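Ticket 371: Trindel travel router drops every client after the charger goes to sleep
Status: reopened (again)
Opened by: Gladys Lema
Assigned: Kenza Ait Brahim, Carnum device support

**Gladys, first report**

I bought the Trindel for trips so I could stop paying hotels for Wi-Fi on three separate gadgets. It runs off a Muli power bank. After a while every device falls off the network and the router's light goes amber. Phone, tablet, e-reader, all of them. Holding the power button for ten seconds brings it back.

The box says "all-day connection." I would like to know whose day.

Firmware is build 146, which the app claims is current. Power bank is full when I start.

**Kenza**

Thanks Gladys. Amber on that model means low input voltage. Please try:

1. A different USB cable, the shorter the better
2. The wall adapter that came in the box
3. Factory reset, then set up by hand (don't restore from backup)

Let us know which one changes things.

**Gladys**

I have done the factory reset twice already with the last person, so I'm skipping number 3 until somebody tells me why a third one would be different.

Cable: swapped the long one for the stubby one from my old camera. Dropped anyway.

Wall adapter: no drops from breakfast until I went to bed. So it's the power bank, or it's the way the router asks the power bank for power. I know what you're going to say, and the Muli runs my phone and a pair of headphones without any trouble.

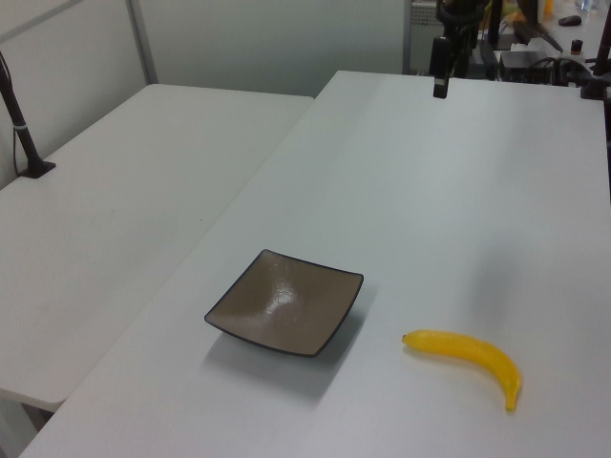
I also tried the Muli with the tablet plugged into its second port at the same time as the router. No drops while the tablet was charging. When the tablet hit full, the router went amber a few minutes later. To me that looks like the bank deciding there isn't enough going out and shutting the port off. Your help page doesn't mention this anywhere. It does tell me to move away from microwaves.

**Kenza**

That's a useful test. Some power banks cut off when the draw is low. Does the Muli have a low-current mode? On many of them you press the button twice. Also please send the router log (Settings > System > Export).

**Gladys**

Double press gives me a small green light, so I suppose that's the mode. The booklet is one folded sheet and doesn't say.

Log attached. The lines that look like something:

```
power: input low, state 2
radio: down
power: input lost
boot: code 218
```

Same block every time, with 218 at the end. The app's "health check" ran right after one of these and gave me a green tick, so I'm not putting much weight on the health check.
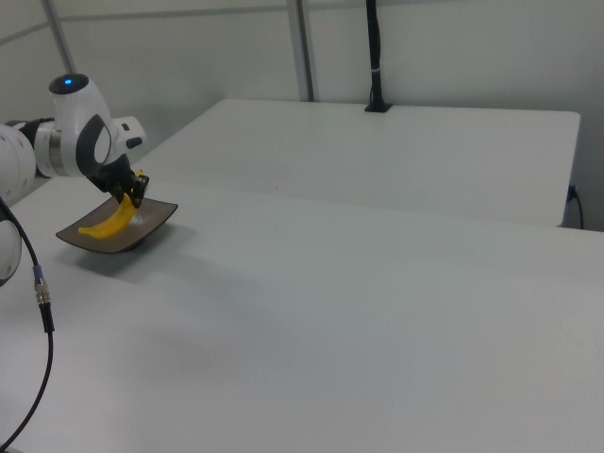
*Arm holding the yellow toy banana at the brown square plate.*

**Kenza**

Code 218 is a restart after power loss, so it fits. Build 567 is in testing and keeps a slightly higher idle draw, which should stop the bank from sleeping. I can push it to your unit. Battery life will be a bit shorter.

**Gladys**

How much is a bit? I'd want that before I say yes. I've had "slightly" from Cindham about a GPS update and it ate half the battery.

Low-current mode held up Saturday afternoon, then the green light went out by itself and the router dropped again. So that's a workaround if you like pressing a button twice every couple of hours. I don't.

**Kenza**

Understood. I've asked for the battery numbers on 567. Leaving this open.

**Gladys**

Please do. The last one got closed as "resolved by customer" while I was on a train.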